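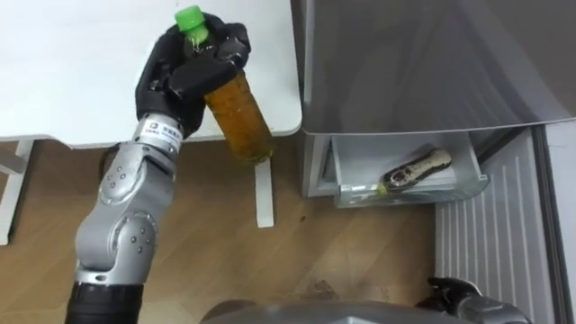 O que é, afinal, um custo fixo? É a despesa que a empresa paga do mesmo jeito quer venda tudo, quer não venda coisa nenhuma: o aluguel, o seguro, o salário do contador, a mensalidade do sistema que só o contador sabe usar.

# Capítulo 2: Custos que ficam, custos que andam

O estudante que chega a este capítulo costuma achar que já entendeu a matéria, e o estudante que sai dele costuma ter dúvidas. Consideramos isso um progresso.

Comecemos pela Preleck, fabricante de geleias com sede em Stutport, que nos acompanhará até o fim do livro, queira ela ou não. A fundadora, Marlene Steinbach, calculava o preço de cada pote somando fruta, açúcar, vidro e tampa, e acrescentando um pouco "para o resto". O resto compreendia o galpão, a caldeira, a luz, dois salários e uma placa na fachada de que ela muito se orgulhava. No primeiro exercício, a Preleck vendeu 2000 potes e perdeu dinheiro em todos eles, com notável regularidade.

O raciocínio dela tinha metade da razão. Fruta, açúcar, vidro e tampa são **custos variáveis**: crescem com cada pote produzido e desaparecem quando a produção para. O galpão é um **custo fixo** e não se comove com o calendário da colheita. Em junho, com a cozinha a todo vapor, custa o mesmo que no mês em que só se lavam panelas.
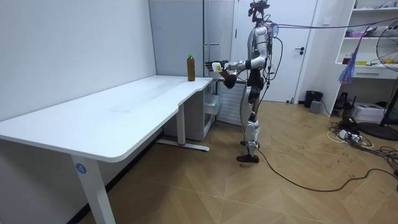 A palavra "fixo", porém, engana. Um custo fixo pode perfeitamente subir, e quem já renovou um contrato de aluguel sabe com que disposição. Fixo significa apenas que ele não varia com a quantidade produzida, dentro de certo intervalo e durante certo período. Se a Preleck triplicar as vendas, precisará de um segundo galpão, e o custo fixo saltará um degrau. A literatura chama isso de custo semifixo, termo que resolve o problema dando-lhe um nome.

Frauke Rieger, que assumiu a contabilidade da Preleck no exercício seguinte, propôs separar as duas colunas e perguntar, para cada pote, quanto sobra do preço depois de pagos os custos variáveis. Essa sobra chama-se **margem de contribuição**:

> margem de contribuição unitária = preço de venda − custo variável unitário

É com ela que se paga o galpão. Dividindo o custo fixo total pela margem unitária, obtém-se o **ponto de equilíbrio**, isto é, a quantidade a partir da qual a empresa deixa de trabalhar de graça. No caso da Preleck, eram 2215 potes. Marlene Steinbach observou que faltara pouco. Frauke Rieger observou que faltara a margem de 215 potes, e a reunião terminou cedo.

Na seção 2.1 refaremos essas contas com calma. Na 2.2 veremos o que acontece quando a empresa concede um desconto de 20 por cento a um cliente grande, decisão que o setor comercial costuma festejar antes de consultar a coluna da direita. Recomenda-se ter à mão papel, lápis e a tabela do capítulo anterior, que muitos leitores terão pulado e à qual poderão voltar agora.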